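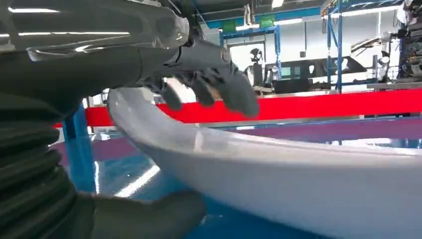
Wrist view, three fingers over the rim of the white panel.

Plirnik build, October notes. Shared workshop, evening slot, grip work only.

Rim grasp is now two-sided: fingers from above, one digit from below. Closing speed is down to 190 ticks per cycle. The old value was 200 and it overshot.

Glossy shell picks up every ceiling light – long streaks in the wrist feed. Edge detection keeps locking onto reflections. I set the exposure by hand and masked the top strip.

Finger torque limit: 105 in the config, some 3299 log lines to get there. Units are whatever the Irkholm driver thinks they are.

Next: same grasp, arm rolled the other way. Config goes up once I rename the variables.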